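Pludano Arm Sleeve Kit
For two-armed robots that work near soup, sauce and people
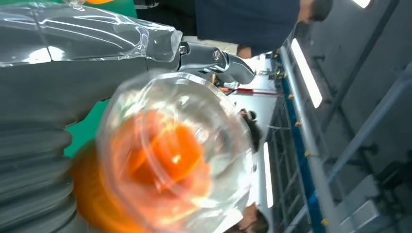
What you get
Clear film sleeves for the upper arm, in a box of 100, plus two bellows covers in grey. The bellows look after the joint. The film looks after everything above it and crackles like a crisp packet while doing so. We have tried to find a silent film. We have tried quite hard.

Fitting
Wrap, tuck, tape. Leave the gripper bare, or it will hold your bowls about as well as a mitten would. Troels Lauritsen at our Bundgaard workshop can do an arm in 39 seconds and would like this known. Allow longer.

Good to know
The film creases. It is meant to, as a tight wrap splits at the first bend. Wrist cameras will see some glare off it under strip lights, so turn the exposure down before you ring us.

Price
Full kit 290 euros, refill box 77. Fits Itum arms from the second series on. For anything older, ask Faustine Brunet, who keeps a drawer of odd sizes.

Page updated 2020-01-25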